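Pellari World Desk app: my review after a long winter of summits

Posted 14/08/2025

I follow foreign news the way my brother-in-law follows footy, so when the free trial for Pellari World Desk popped up I signed up before I'd finished my coffee. It's a news app that does international affairs and nothing else: treaty talks, UN votes, sanctions, elections in places our evening bulletin gives 8 seconds to. After the trial it's 10 dollars a month, and I've now paid for a few of those, so I feel entitled to a whinge and a bit of praise.

Praise first. The morning briefing is terrific! It's 1,000 words, never more, and it's written by people who assume you know where the Strait of Hormuz is but might've forgotten who's chairing the Security Council this month. You can tap any country and get a plain timeline of what its government has said and how it has voted, with links to the full speeches. I got lost in those for a whole evening — Pacific fisheries agreements, of all things — and enjoyed every minute.

The vote tracker is my favourite bit. When a resolution goes up you get a colour-coded map and a list of abstentions, and you can compare it with the last time the same question came round. My old app, Tritura, had something similar but it was always a day behind and the map took forever to load on my phone. 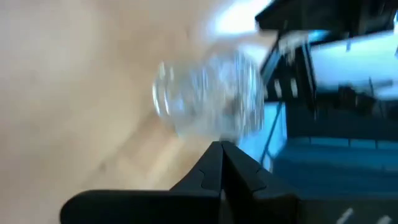
A glass jar, a bit on the blurry side.

Now the whinges. Notifications are out of control. I had 35 of them during one weekend of ceasefire talks, and most said that the talks were continuing. You can turn them down by region but not by topic, so I either hear about every cabinet reshuffle in Europe or I miss the big stuff altogether. Tritura was much better at this.

Search is poor too. Type in a minister's name with one letter wrong and you get nothing, which is rough when half the names have three accepted spellings. The audio version is read by a computer voice that gets very cheerful about arms control.

I also reckon the opinion section leans heavily on retired diplomats. Some are great value, but I'd like to hear more from reporters living in the places being argued over.

There's an offline mode that works well on the train, and the text size goes up nice and big. Cancelling looks easy (I checked), and they've promised topic alerts by November. I'm keeping my subscription until then, at least. Four stars from me, and I'd happily go to four and a half if they fix the search.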